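Estard to Turn Former Flondport Carpet Warehouse Into Shared Workshop Space
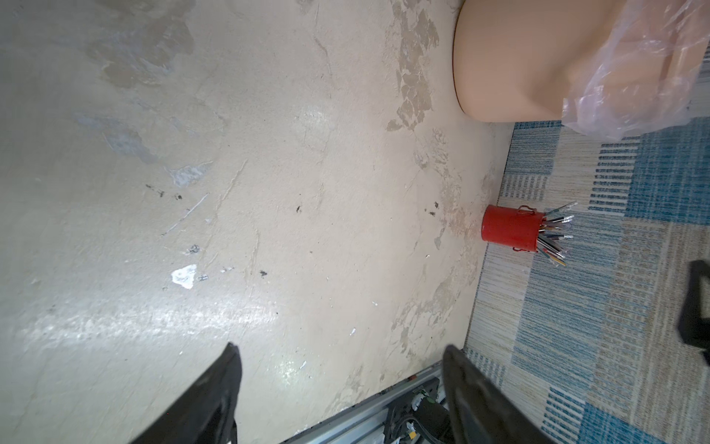 Concrete floor and a woven rug in blue, teal, cream and beige.

FLONDPORT, Jun 9, 2020 - Estard, a property company that leases small commercial units, has signed a 12-year lease on the former Medina carpet warehouse on Canal Road and will reopen the building as shared workshop space for local trades and small manufacturers. The first tenants are expected to move in at the end of July.

The building has been vacant since Medina closed its wholesale business. It will be divided into 50 units, the smallest suited to a single workbench and the largest to a business with several employees. Tenants will share a loading dock, a packing room and a kitchen. Leases will run month to month for the first year.

"We get calls every week from people who have outgrown a garage but can't take on a five-year lease," said Nusrat Sandhu, director of leasing at Estard. "The warehouse has good ceiling height, truck access and enough power for most light equipment. It needed work, but the basic structure is sound."

Renovation began this spring. The roof over the north bay has been replaced and new wiring is being installed throughout. The concrete floors will be cleaned, patched where needed and sealed. Estard looked at covering them with vinyl tile and decided to keep the bare concrete, which holds up better under carts and pallet jacks.

"Old concrete has stains, and some of those are not coming out," said Rodrigo Caldeira, the project manager. "Our concern is that it's level and doesn't throw dust. We'll grind the high spots, fill the cracks and put down two coats of sealer."

Interior walls will be framed so that neighboring units can be joined later if a tenant needs more room. Heating will be controlled separately in each unit. The parking lot on the east side will be restriped, with a new ramp leading to the main entrance.

Ukix, a Flondport maker of shelving and storage fittings, will be the largest tenant at opening. The company will occupy 2,772 square feet next to the loading dock and plans to move its assembly work there from two smaller sites.

"Right now we drive parts across town twice a day," said Gisela Rivadeneira, operations manager at Ukix. "Having assembly and shipping under one roof - with a dock - will save us a lot of hours."

Units may be reserved now with a refundable deposit of $50. Applicants should include a short description of their work and a list of any equipment that needs dedicated power or ventilation. Spray finishing and welding will be limited to units along the rear wall.

Viewings are by appointment and limited to one business at a time. Visitors are asked to wear closed shoes and a face covering while work continues.

About Estard
Estard leases and manages workshop, storage and small office space in Flondport and nearby towns.

Media contact: Tadeo Palma, Estard communications office, Flondport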